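OK so I'm back from a long weekend in Wasenthorpe and my phone notes are a mess, so I'm putting it all in a thread before I forget which pub was which. It was my second trip. The first one was a day trip in the rain and I did it all wrong.

Getting there first. You take the train to Hallard and then the little bus that leaves from behind the station, not the one out front. The one out front also says Wasenthorpe on it but goes through every village in the valley first. I have now ridden both. The back one takes 50 minutes and you get the river the whole way if you grab a seat on the left.

The town is an old slate town. Everything is slate - roofs, doorsteps, fence posts, even the bus shelter has a slate bench that will freeze you solid before 9 am. The quarry closed ages ago and the workers' rows up the hill are mostly people's homes again, with a few weekend rentals mixed in. I stayed in one of those. Tiny stairs! Bring a backpack and leave the wheelie case at home, my arms still hurt.

Room was at the top end of Drandska Row, which is the highest street and the steepest. Worth it for the view in the morning when the valley fills up with fog and you just see the church tower poking out. Less worth it at night after dinner. There's a handrail for the last stretch and I used every inch of it.

Food! Go to the bakery on the square early. The thing to get is the potato and onion pasty, and they were down to two when I walked in at 11. A lady behind me in line let out a real groan when I bought both. Sorry, lady. They were for me and me alone.

For dinner I ended up at Maldonado's twice. It's up a side alley by the old chapel and it doesn't look like much from the street, but the bean stew with the crusty bread is the best thing I ate all trip. Cash only on my first night because the card reader was down, and it was working fine the second time. Get cash in Hallard anyway, the one machine in Wasenthorpe charges a fee.

The walk everyone does is the old tramway up to the quarry lake. It climbs 1000 feet and the first part is basically a ramp, so your calves will have opinions. After the winding house it flattens out and gets really lovely, all heather and sheep. The lake is that milky green color and there was not a breath of wind on it. I sat there so long I missed my lunch plan.

Tip for the way down: don't come back on the tramway. Take the path on the far side of the winding house that drops through the woods. It's gentler on the knees and comes out right by the river, next to a little swimming spot with flat rocks. I went in up to my shins. It was March. I yelled.

The museum is small but I liked it more than I thought I would. Upstairs they have a wall of letters from quarry families and one of them is mostly a complaint about a neighbor's goose. Give it an hour. The gift shop sells slate coasters and yes I bought four, and yes I carried them home on the bus in my lap like eggs.

What I'd skip: the "heritage tour" minibus. It's pricey and it just drives you up streets you can walk in ten minutes, and the windows were so fogged up I saw mostly fog. Walk it instead and put the money toward a second bowl of stew.

People keep asking if you need a car. For the town, no. If you want to do the coast the same weekend, then yes, because the last bus back to Hallard goes at 6 and there's nothing after that. I'd save the coast for another trip and stay put.

Going back in the fall for the sheep fair if I can get the same room. If you've been, tell me where to get a decent coffee before 8, because I never found one.
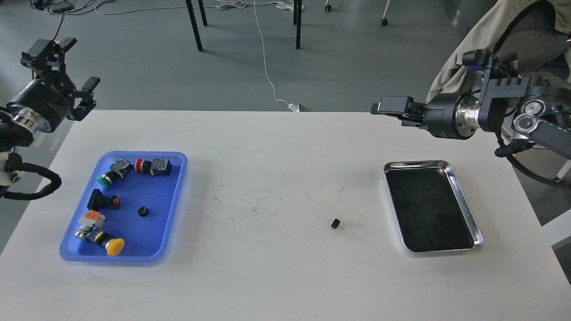 Two arms, one metal tray.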